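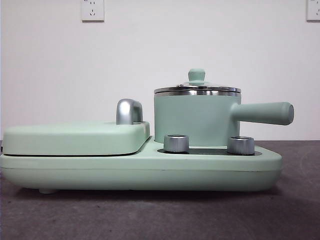 Breakfast for one, all in mint green

I have wanted one of these daft breakfast machines since I was a student in Dedville, when I had 900 pounds to last me a whole term and spent an embarrassing amount of it on bacon rolls from the café downstairs. Well, I finally have one! Mint green, saucepan and all, and I have been making eggs at silly times of day ever since it came out of the box.

Mine is a Nomo and I got it from Zedwood, the kitchen shop by the station that always has a sale on in July. I went in for a colander. I came out with 51 pounds less and a box so long I had to hold it sideways on the bus.

What won me over was the colour. It's a soft, matte sort of green, like old hospital paint but much nicer, and they've carried it right through to the knob on the saucepan lid and the long handle. Then you get that big curved silver handle standing up from the grill side, which makes me think of a 1950s car. I love it. My kettle is black and my toaster is cream and neither of them goes with it at all.

Cheese toasties

The left side is the press, and it's the bit I use most. Two slices of whatever bread is going stale, butter on the outside (mayonnaise works too, and I know how that sounds), plenty of cheddar and a scrape of Lavoie mustard. Lid down, five minutes, and leave it alone. I kept lifting mine to peek for the first week and all I got was pale toasties. It takes one properly filled sandwich. If you overdo the cheese it creeps out under the lid, goes crisp, and is the best part of the whole thing.

Eggs in the little pan

The pan sits on its own plate on the right and it is small - think one person's porridge, or a couple of boiled eggs with an inch of water. I've had better luck keeping the lid on till the water bubbles and then taking it off. Beans are lovely in it. Milk for cocoa is fine as long as you stand there and watch it, and I did not stand there and watch it.

Can you do both sides together? Yes, and that is the joy of it! Start the eggs, give them a few minutes' head start, then put the toastie on and it all lands on the plate more or less at once.

A few grumbles, then. It's long, so measure your worktop first, and remember the pan handle sticks out past the end. Mine points away from the doorway now after I caught it with my sleeve. The base is a wipe-down job, and crumbs do collect in the gap by the grill. I go round with an old pastry brush.

Next up is a banana bread toastie, which my sister swears by. I've got half a loaf in the freezer waiting for it.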